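Last updated 6/24/26

Vilja Salminen

I moved my mother's books out of her apartment in January and I've been cataloging them since. A few people asked how I'm doing it, so I'll put it in one thread.

First, the size of it. 1,375 books, not counting magazines. She lived in the same two bedrooms in Tivholm for most of her adult life and never got rid of one. There were shelves in the hall, shelves in the kitchen and a row along the bathtub that I had to throw out because of mold.

I thought of calling a dealer and being done with it. I did call one, a shop named Kauppinen. They were polite. They wanted the art books and the older poetry and nothing else, and the price for those was fine. The rest they told me to take to the recycling center.

I wasn't ready for that, so the whole lot came to my place in banana boxes. Banana boxes are the right box, by the way. Grocery stores give them away early in the morning, they have handles, and a full one can still be lifted by one person with a bad shoulder. Put tape or cardboard over the hole in the bottom or small paperbacks will fall through it.

Number every box on two sides before you put anything in it. I numbered mine on the lid. Lids get swapped. I lost a week to that.

Cataloging. I tried a library app first and gave up after one box. Half of her books are old enough that they have no barcode, and a lot of them are Finnish or Estonian printings the app had never heard of. I was typing everything in by hand anyway, so I switched to a plain spreadsheet.

The columns I ended up with: author, title, year, publisher, language, condition, box number, notes, decision. I started with 14 columns and deleted the ones I kept leaving blank. Binding went. Page count went. Translator stayed for a while and then I folded it into notes.

Condition is one of four words. Good, worn, poor, gone. Don't use a scale of one to ten, you will spend the evening wondering if something is a six.

Decision is also one word. Keep, family, sell, give, toss. You're allowed to leave it blank on the first pass. I left most of them blank.

The notes column is the one that takes the time. She wrote in her books. Her name and the year on the first page, usually, and sometimes where she bought it. She also used whatever was at hand as a bookmark. I've found bus tickets, a seed packet, a dentist's bill and a letter from Lăcrămioara Cozma, who rented the room across the landing from her when they were both students.

I wrote to Lăcrămioara and sent the letter back to her. She's 81 and wrote me four pages about the winter the heating failed. Those pages are now in box one, in a plastic sleeve.

Speed. On a good evening I get through two boxes. On a bad one I start reading and get through half of one. I've stopped trying to fix that.

Reply to a question from Siiri Väisänen about smell: yes, a lot of them smelled. She smoked until the nineties. I stand the bad ones up with the pages fanned open in a dry room for a couple of weeks, then put them in a closed bin with an open tub of baking soda for a couple more. It helps with smoke. It doesn't do much for damp. If a book has live mold on it, bag it and get it out of the house. Don't put it in with the others while you think about it.

Dust: a soft paintbrush, from the spine outward, with the book held shut. Do it by an open window. No wet cloths on paper covers. A barely damp cloth is OK on the glossy kind.

Sticky residue from old price labels: warm it with a hair dryer on low and roll it off with your thumb. I ruined one jacket with label remover before I learned that.

Where the books have gone so far. 484 to family and friends. My cousins each got the list and marked what they wanted, and where two people wanted the same one they sorted it out between themselves without me. I'd recommend that. Send the list, set a date, stay out of it.

Eetu Ruotsalainen took all the chess books. He asked for the one with her pencil notes in the margins and he got it.

The sewing and pattern books went to a woman I found through the notice board at the Etetti community center. She came with a hand cart and took them all in two trips.

Selling online: I've sold very few and I wouldn't bother again below a certain price. By the time you've answered messages, wrapped it and stood in line at the post office, an ordinary hardcover costs you an hour. I used Clitik for the listings. It works, the fees are what they say they are, and the photo upload is slow.

If you do sell, weigh the book before you write the listing. And say if there's writing in it. People mind that a lot more than a worn corner.

Jaanus Sakalauskas asked if it wouldn't be easier to do the typing on a laptop on the floor next to the boxes. I tried. My back said no after two evenings. Now I carry one box at a time to a table, sit on a proper chair, and use a real mouse for the spreadsheet. The trackpad was making my wrist hurt.
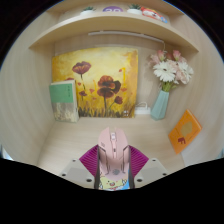 Pink mouse, two books, a painting and some flowers.

Back up the spreadsheet. I email it to myself at the end of each session with the last box number in the subject line. Old-fashioned, but I've already needed it once, when I sorted one column without the others and scrambled the authors.

What I'm keeping: less than I expected. In January I'd have said half. At this point it's two shelves and a short stack. The ones with her name and a place written in them, the cookbooks with stains, and a run of mystery novels that aren't worth anything and that I've read most of already.

What I'd do differently: take pictures of her shelves before packing. I have a few from the hall and none from the kitchen. She had the books in an order that made sense to her, and I can't rebuild it from the boxes. If you're about to empty somebody's home, spend ten minutes on that first. Stand far enough back that you get the whole bookcase, then go close enough to read the spines.

Also, ask the person while you can. My mother would have told me who was supposed to get what. I had the conversation about the furniture with her and never the one about the books.

The boxes left to do are in the hallway, two high. I'm hoping to have the last one typed in before the snow. I'll post the list of what's free when it's ready. Pickup only, I'm not mailing any more books.

For those asking for the spreadsheet template, message me and I'll send a blank copy. It's nothing fancy. Change the decision words to whatever you like.

212 likes · 38 comments · 17 shares

Back to top | Contact | Terms and privacy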